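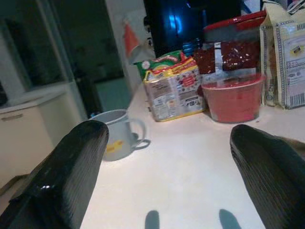
Trukia是Illosik出的一套轻型台面机械臂，带两指夹爪和腕部相机，用来做厨房台面、茶水间和小型装配工位上的拿取与归位。常有人来问，这种机器现在到底能不能干家务。能干一部分，要看东西是什么、放在哪里、旁边还有什么。拿浅色台面上的日常用品来说，带把手的浅灰色马克杯是比较容易的一类，形状固定，把手朝向一眼能判断；后面透明塑料包着的多连包方便面就难一些，外膜会反光，夹得太紧里面的面饼会碎，最上面还搁着一包黄绿色包装的，要先拿走它才能动下面的。旁边那个红盖子的透明容器，盖子和容器是两件东西，抓盖子提起来，容器不一定跟着走。本页按这样的思路写，先说它能做什么、做到什么程度，再说规格和订购。

阅读时间：14分钟
分享 61　评论 0

搜索产品、配件、文档……　搜索

一、先看能不能用得上

Trukia的额定负载是800克，按夹爪指尖处计算，夹爪自重已经扣除。空杯子、小碗、袋装零食、调料瓶、遥控器、抹布、小号工具和多数塑料外壳零件都在范围内。装满水的大号水壶、铸铁锅、整袋大米不在范围内。请不要因为某次勉强提起来了就当作能用，超载时关节会先发热，然后触发保护，手臂会停在半空，需要人扶住以后才能复位。

适合的场合有三种。第一种是家庭和办公室的台面整理，东西种类多，位置每天变，但对速度没有要求，晚上没人的时候慢慢收也可以。第二种是小车间里的上下料和分拣，零件种类少，位置大致固定，要求连续做几个小时。第三种是教学和研究，使用者自己采集动作数据，自己训练，需要开放接口。

不适合的场合也列一下：明火灶台旁边、浴室、室外、有幼儿独自活动的房间、需要食品接触认证的后厨生产线、需要防爆的车间。需要搬动家具、拖地、上下楼梯的，本产品没有移动底盘，做不了。Illosik目前也没有移动底盘的计划，第三方底盘可以装，安装孔位图在文档里，但整机的稳定性由安装方负责。

二、家务：按难度分开说

下面的分类来自Illosik自己测试间的结果和已出货用户的反馈。每一类写的都是当前固件的水平，以后有变化会改。

比较可靠的。杯子从台面拿到架子上，碗从台面拿到水槽旁，空瓶放进回收箱，遥控器放回固定位置，抽屉的拉开和推回（把手凸出来的那种）。这些动作的共同点是物体硬，抓的位置明确，放下去以后不会滚。柜门上横着的小把手也能拉，前提是手指能伸到把手后面。嵌入式无把手的柜门不行，按压反弹的柜门可以按开，但按的力度要单独示教。

有条件的。袋装食品、纸袋、叠好的毛巾、带盖的容器。袋装食品的麻烦在于抓起来以后形状会变，原来估计的尺寸到了空中就不准了，放下时容易歪。纸袋分两种情况，里面装满的可以从两侧夹住，半空的夹下去会瘪，袋口如果有东西露出来，还可能把露出来的部分误认成另外一件物品。带盖容器请设成“从侧面抓”，不要设成“抓最高点”。半透明的碗和光面塑料盖在强光下边缘会断开，识别结果有时会变成两件，调整灯光比调整参数有效。

目前做不好的。洗碗、擦油污、叠没有整理过的衣服、剥包装、拧紧或拧开瓶盖（单臂没有另一只手固定瓶身）、从塞满的柜子里找一样东西。叠衣服这件事问得最多。平铺好的小毛巾，对折一次能做，对折两次成功率就明显下降。一堆刚从烘干机里拿出来的衣服，现在做不了。有用户用两套Trukia配合做，演示视频可以看，但请留意视频里衣服都是同一件。

不建议尝试的。刀具、热锅、玻璃薄壁酒杯、药品、宠物用品旁边有宠物在场时的任何操作。夹爪没有温度感知，捏住热的东西它自己不知道，指面会受损，东西也可能滑下来。

三、夹爪

两指平行开合，黑色手指，指面有细密的平行横纹，指尖是圆钝的。横纹的作用是增加抓光滑表面时的摩擦，圆钝指尖的作用是伸进杯把或碟子下沿时不刮台面。代价是很薄的东西捏不起来，比如平贴在台面上的一张卡片或者一枚硬币。需要抓薄片的，可以另购窄尖手指，换上以后负载要降一档使用。

夹持力有五档，也可以在软件里按物品单独设定。出厂默认是第二档，适合大多数杯碗。袋装食品用第一档。金属零件用第三或第四档。第五档只建议在工装夹具旁使用，日用品不要用。

夹爪带有力反馈，精度够判断“夹到了”和“没夹到”，也能判断东西在手里滑动。不够用来判断水果熟没熟，也不够用来判断杯子里有没有水。想知道杯子里有没有东西，要靠相机从上方看一眼，程序里有这个动作，默认是关闭的，打开后每次抓取会多花几秒。

手指是易耗件。横纹磨平以后抓光面塑料会打滑，这时候该换了。更换不需要拆电机，松开两颗螺丝，拔下旧的，插上新的，再运行一次归零。

四、腕部相机

相机装在腕部，随手臂一起动，视野里始终能看到自己的手指。这样安排有好处也有坏处。好处是靠近物体的最后一段看得清楚，手指和目标的相对位置直接从图像里得到，不依赖底座标定得有多准。坏处是手指会挡住东西。手臂压低、手指朝前伸的时候，近处的杯子可能有一部分藏在手指后面，远处的物品反而看得全。软件的处理办法是先在较高的位置看一遍，记住有什么，再下去抓。如果中途有人动了台面上的东西，它在近处不一定能发现，请在它停下来以后再动手。

光线方面，均匀的顶灯最好。台面是浅色的，手指的影子会落在上面，影子边缘有时被当成物品边缘，这个问题在上一版固件里比较明显，这一版已经好很多，仍没有完全消除。黑色的光面电器会反射窗户或屏幕的亮光，反射的亮斑也会干扰识别。可以在软件里把这块区域画成“忽略区”，画一次以后会一直保存。

玻璃门、玻璃窗请一律画进忽略区。相机会透过玻璃看到另一个房间里的东西，它不知道中间隔着一层。手臂本身够不到那么远，但识别列表会变长，规划会变慢。

条码和包装文字可以读取，用途限于区分外形相近的物品，例如同一系列不同口味的袋装食品。包装弯折、反光、只露出一角的时候读不出来，程序会退回到按形状和颜色区分。不要用它来做库存盘点或者保质期管理。

五、示教手柄Landry

Landry是配套的示教手柄，单独销售，也可以和Trukia一起买。拿着它做一遍动作，手臂跟着做，同时记录关节位置、夹持力和相机图像。对不写程序的用户来说，教一件新事情主要就靠它。

教多少遍才够，取决于事情本身。把固定位置的杯子放到固定的架子上，教几遍就可以用。杯子位置会变、杯子样子也会变的，要多得多，而且最好由同一个人来教。两个人教的动作习惯不一样，一个从左边绕，一个从上方落，混在一起以后手臂会犹豫，有时停在两种路线中间。

教的时候有几点要注意。动作放慢，尤其是接近物体的那一段。失败的那一遍要删掉，不要留着。每一遍之间把物品挪一挪，换一换方向。台面上平时会有什么杂物，教的时候也要放着，只在清空的台面上教出来的动作，到了平常的台面上表现会差一大截。

Landry用电池供电，充满后可以连续用一个下午。与主机之间是有线连接，线长够一个人站在普通操作台前面活动。无线的版本做过样机，延迟忽长忽短，手感不好，没有上市。

六、软件Ruvach

Ruvach是随机附带的软件，装在用户自己的电脑上，不需要联网就能使用。联网以后可以下载别人分享的动作，也可以上传自己的。上传之前软件会列出将要上传的图像，逐张确认，没有确认的不传。家里的相机画面属于私人内容，我们建议默认不上传。

界面分三部分：物品、动作、日程。物品里登记家里或车间里常见的东西，每件东西给几张照片，写上夹持档位和抓取方向。动作里放示教的记录和自带的基本动作。日程用来安排什么时候做什么，也可以不用日程，每次手动启动。

已登记的物品抓得比没登记的好。没登记的物品也会尝试，按形状归到最接近的一类。如果希望它遇到没登记的东西一律不碰，在设置里打开“仅限已登记物品”。有小零件、有文件、有药的台面，请务必打开。

开放接口提供关节控制、夹爪控制、图像读取和任务调用四组，文档和例程随软件安装。研究用户可以跳过Ruvach的界面直接调用接口，碰撞保护在底层，跳过界面以后仍然有效，但速度上限需要自己设置。

七、测试结果

从5月开始，Illosik在测试间里连续运行一套出厂状态的Trukia，任务是把台面上的日用品放到指定位置，物品由测试人员每次重新摆放，杯、碗、袋装食品、纸袋、带盖容器都有。总共抓取2,108次，需要人接手的有323次，其中打翻或掉落的有61次。其余的接手大多是手臂自己停下来报告找不到合适的抓法，少数是放下的位置偏了。

单独看硬质物品，接手的比例低得多。单独看袋装食品和纸袋，接手的比例高得多。没有按类别给出比例，理由是每一类的摆放难度不完全一样，拆开以后容易被拿去和别家的数字比较，而各家的测试办法差别很大。需要原始记录的用户可以来信索取，里面有每一次抓取的图像和结果。

速度方面，它比人慢。人收拾一个早餐后的台面，几分钟就做完了，它要做很久，中间还可能停下来等人。如果按省时间来算，现在买它收拾台面不划算。按不用人站在旁边来算，有些用户觉得值，有些觉得不值。退货的用户里，最常见的理由就是慢，其次是声音。手臂运动的声音不大，但夜里安静的时候隔壁房间能听见。

八、车间里的用法

车间的情况和家里相反，东西少，重复多，环境可控，所以做得更好。目前装得最多的用途是把小塑料件从料盘放进检测夹具，检测完再放到合格或不合格的盒子里。另一种是给小型台式设备装料卸料。还有一种是包装前的配套，把几样东西凑齐放进一个盒里。

料盘要有分格。散装料堆里挑零件，腕部相机能看到最上面一层，压在一起的零件分不开的时候会连续尝试三次，然后停下来报警。尝试次数可以改，改大了以后节拍会变得不稳定。

零件表面有油的，要提前擦干。油膜会降低横纹手指的摩擦，夹持力提高一档能弥补一部分。细小金属屑会卡在横纹里，每班结束用毛刷清一下。

与人共用工位时，速度上限请保持在出厂设置。手臂碰到人会停，停下来之前仍然有接触力，手上拿着零件时接触的可能是零件的尖角，风险评估要把手里的东西一起算进去。需要提速的工位请加围栏或者加装区域传感器，控制盒上预留了接口。

更换产品型号时，原来的动作多数不能直接用。外形接近的，重新登记物品、教几遍就可以。外形差别大的，按新任务来做，留出一天时间比较稳妥。

九、安装

底座有两种固定办法，台面夹和螺栓。台面夹适合厨房和办公室，夹之前看一下台面边缘的厚度，也看一下台面下方有没有横梁挡住夹钳。石材台面请垫上随附的软垫。螺栓适合车间工作台。不要只放在台面上不固定，手臂伸直时重心在底座外面，会翻。

底座的位置决定它能够到什么。放在台面中间靠墙处，两侧都能够到，但吊柜可能挡住上方。放在一端，只能照顾到一半。装之前可以用随附的纸样在台面上比一下，纸样标了手指能到达的范围和不能到达的范围，靠近底座的一小圈也是不能到达的。

控制盒放在通风的地方，不要放进关着门的柜子里。急停按钮有一根单独的线，请拉到人容易按到的位置，不要绕到手臂后面去。

首次通电后会要求归零和看一圈，这时周围不要站人，台面上高的东西先拿开。看完一圈以后会在Ruvach里显示台面的轮廓，把不希望它进入的区域画出来，例如水槽、灶台、电器的按键附近。

十、维护

每周用微湿的布擦手指和相机镜头，手指沾了油可以用中性清洁剂，不要用酒精反复擦。每季度检查底座固定和线缆磨损，腕部那一段线弯折最多，先坏的通常是它。关节免维护，有异响请停用并联系售后，不要自行加油。

固件更新不会删除已登记的物品和动作。更新以后建议先用一件不怕摔的东西试一次，再恢复日程。

十一、常见的几个顾虑

断电以后手里的东西会不会掉。夹爪断电后保持原来的开合位置，硬的东西不会马上掉，软的东西会慢慢滑出来。手臂关节有制动，断电后停在原处。

能不能远程看家里。可以，但要自己开启，默认关闭。开启时腕部的指示灯常亮，软件里没有关闭这个灯的选项。

一套够不够用。多数家务里需要两只手的部分比想象的多，拧盖、撕袋、套垃圾袋、铺床单，一只手都做不了。两套Trukia可以由同一台电脑控制，示教时需要两只Landry。两套一起用的软件功能还在测试，购买前请先看文档里的限制说明。

十二、规格与随箱物品

型号：Trukia
制造：Illosik
额定负载：800克
末端：两指平行夹爪，夹持力五档
相机：腕部，彩色
固定方式：台面夹或螺栓
供电：外接电源，随箱附带
软件：Ruvach，随机附带
示教手柄：Landry，选购
可选手指：标准横纹、窄尖
使用环境：室内，无冷凝，无明火

随箱物品有手臂与夹爪、控制盒、电源、急停按钮、台面夹、软垫、备用手指一副、毛刷、安装纸样和纸质快速指南。完整手册为电子版。

十三、订购与退货

订购请注明用途是家用还是车间，两者硬件相同，默认速度和区域设置不同，出厂前会按用途设好。家用订单可以先借后买，借用期间不含Landry。退货时请保留原包装，手臂需要先用Ruvach里的“收拢”功能折叠到运输姿态，没有折叠就装箱的，运输中容易损坏腕部线缆，由此产生的维修费用由寄件方承担。

在退回或转让之前，请在Ruvach里清除已登记的物品照片和示教图像。控制盒里另存有最近的识别画面，清除时勾选“包括控制盒”才会一并删除。

本页内容对应的固件版本发布于2019年8月。更早固件的用户，忽略区和“仅限已登记物品”两项功能需要更新后才能使用。

分享 61　评论 0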